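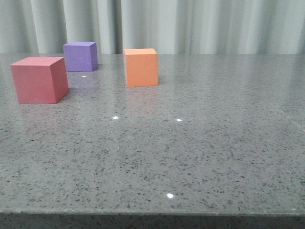
Visit report: Parken sorting and kitting site, Ridstead

Visit date: Jul 19, 2025
Host: Shengli Tan, process engineering
Also present: Roscoe Haverford, second-line lead

Parken packs foam parts for school and therapy suppliers. The Ridstead building takes in cut foam from two outside converters, sorts it by color and size, and puts it into kits. I went to see how the kitting lines have changed after the first year with robot arms on them, and what the people on those lines now do during a shift. The site opened its doors to trade visitors on a Saturday, so one line was running at normal rate and the others were stopped for maintenance. That suited me, as it meant I could stand inside a cell.

Layout

The hall holds three kitting lines and a trial room. Each line has two arm cells, an infeed belt, a check station and a manual packing bench. Before the change a line had six packing benches and no cells. The old bench positions can still be read from the bolt holes in the floor, and the overhead air drops are still in their old places, which means several of the hoses now run farther than they should. Tan has a work order open on that.

The cells are guarded on three sides and use a light curtain on the fourth. The arms are mid-size six-axis units with a two-finger gripper. Parken tried suction first. Open-cell foam leaks too much air for the cups they had, and the pumps were loud enough to need a separate enclosure, so suction was dropped after the first quarter.

Control and kit sequencing run on a package called Cui, written in-house by Tan and one contractor. It takes the order list, decides which cell fills which tray slot, and holds a part count for each kit. Operators see it as one screen with the current order, the next order and a list of held trays. There is no programming at the line. A new part is added by the engineering office and released to the lines overnight.

Trial room

New parts go through the trial room before release. The work there is plain pick testing: solid-color cubes are set out on a stone counter with some space between them, at different distances and turned to different angles, and the vision settings are checked against each layout. Pink, purple and orange are the colors in use at the moment, as they belong to the next kit.

Tan chose polished stone on purpose. The line trays are matte and give few problems, but two customers have asked for kits to be assembled on glossy carriers, and a polished surface throws back both the ceiling lights and the color of the part. An orange cube puts an orange streak on the stone in front of it. Early settings read that streak as part of the cube and placed the grip point too low. The fix was a height check from a second sensor, which ignores anything at surface level. Reflected lamps were easier to deal with, being small and much brighter than anything else on the counter.

Shading was the second topic. One cube shows a light top, a mid-tone front and a darker side, and a color rule that is too tight will split it into separate objects. One that is too loose merges the pinks of two different product lines. Tan keeps a range for each part and widens it only when the line logs a miss. I asked whether a learned model would save the effort. He has one under test and is not ready to put it on a line until he can tell an operator why a tray was held.

The test layouts are set up by line operators on rotation, two hours at a time. This was Haverford's request. The people who clear the faults know which positions cause them, and engineering had been testing layouts that were too tidy. The operators' layouts brought out the corner-to-corner case, where one part stands nearly behind another from the camera's side and the two read as a single shape even though they are not touching.

What the work is now

The Parken line runs with three people per shift: one on infeed, one at the check station, one at packing. Before, there were eight. Nobody was dismissed, according to Haverford, but four temporary contracts were not renewed in May, and the others moved to a late shift that did not exist before. Some of those who moved would have preferred days. He said this without being asked, and added that the late shift premium had settled it for most of them.

Infeed is the job that has changed least. Bags are opened, parts are spread on the belt, and compressed or torn pieces are pulled. The arms cannot judge a torn corner well enough, and a person can do it by touch while reaching for the next bag.

The check station is new. The operator gets held trays only, with a reason code, and either corrects the tray or sends it back. A busy hour brings 40 held trays. On a calm one the operator helps at packing. I watched for most of an hour, and the main causes were a part lying on an edge and a slot reported empty when it was filled. The second is a lighting fault, well known on this line, and the operator cleared each one with two key presses and a look.

I spoke with the operator between trays. She had worked at the benches for years and gave me a fair list. Her wrists are better. Her neck is worse, as the screen is mounted too high for her. She misses having someone across the bench to talk to. The station is paid one grade higher, and she took the training for that reason. She finds it harder to judge how a shift has gone, as a finished kit used to pass through her hands and now only the problem ones do.

The screen height has been raised with Tan. An adjustable arm is on order for all three lines.

Packing is still by hand. The kits go out in soft bags, and closing a soft bag around foam is a job that Parken has priced and does not plan to automate. The packer's pace is now set by the cells. At first this was a real complaint. The cells ran at a fixed rate, and a packer who fell behind had to stop the line from a button in full view of everyone. Cui was changed so that the cells slow down when the outfeed buffer fills, and the button is used less.

Numbers

Tan gave me these for the line I saw:

Kits per hour, bench layout, eight people: 40
Kits per hour, current layout, three people: 48
Training for the check station: 3 days
Arm cells per line: 2

Downtime is not in the list. The site logs it in a way that counts held trays and mechanical stops together, and Tan did not want to quote a figure that he would have to explain. He is splitting the log into two categories. I would want to see that before comparing the Ridstead lines with anyone else's.

Comparison with Jonau

Parken's other site, at Jonau, bought the same arms and set them up differently. Engineers handle the held trays there, from a desk outside the hall, using camera views. I have not visited. Haverford spent a week on the Jonau lines and thought the response was slower, mostly from walking time, and that the line staff had stopped reporting small faults once they were no longer the ones clearing them. Tan's view is more favorable. Jonau runs longer orders with fewer part types, and a held tray is rare enough that a full-time check station would be idle much of the day.

Open points from my notes

Fault codes on the check screen are still engineering terms. Operators have written their own wording on a card taped under the monitor. The card should go into the software.

The layout rotation in the trial room has no cover. If the line is short, the trial hours are the first to go, and two sessions were lost that way in the month before the visit.

The glossy carrier kits have no release date. The height check works on the counter but has not been run on a moving belt.

Tan will send the split downtime log when there is a full month of it.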